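# Flurnow (fruit packer)

Flurnow is a family-run fruit packing and canning firm in Dudville. I grew up two streets from the old cannery, so forgive me if I go on a bit! It packs its own tinned pears and plums, and it also fills tins and jars for other people's labels, the side of the trade known as contract packing.

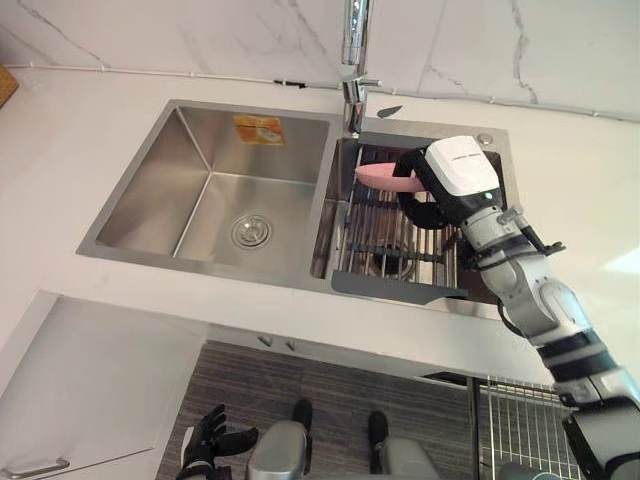
## Early years

Yi-an Kwak started the firm in a rented shed, with one steam kettle and 30 fruit trees out the back (plums, mostly, though my aunt swears there were quinces). The first proper order was 400 jars of plum halves for a grocer called Jang, and the two businesses still deal with each other. By the time the cannery went up on Mill Lane there was a second line just for pears.

## Products

Most people know the Olia range, which is fruit in juice with no added sugar. I like the pears best, straight from the fridge – the plums are a bit sharp for me, but they make a very good crumble. There's also a catering tin that goes to school kitchens and bakeries and never turns up in the shops. 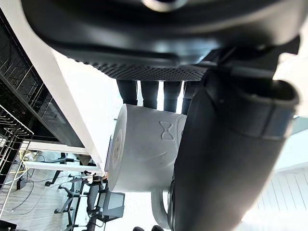 *A light grey mug, held on its side*

## Contract packing

Customers send in a recipe, or borrow one of Flurnow's, and the cannery does the peeling, filling, sealing and labelling. The smallest run it will take is 100 cases. July is when the plums come in, and outside work gets squeezed hard then, so small brands tend to book their slots well ahead.
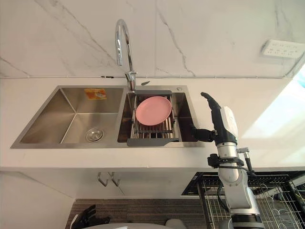 Kiri Mahuika took over the contract side when Kwak stepped back, and she moved the sales desk out of the town centre and into the cannery itself. The notice in the local paper was dated 20/01/2020. I was sorry to see the old shopfront go (they used to sell dented tins there for next to nothing), but the staff seem to like being near the lines, and the factory shop opened by the gate that same year.

## See also

- Fruit canning
- Contract packing
- Dudville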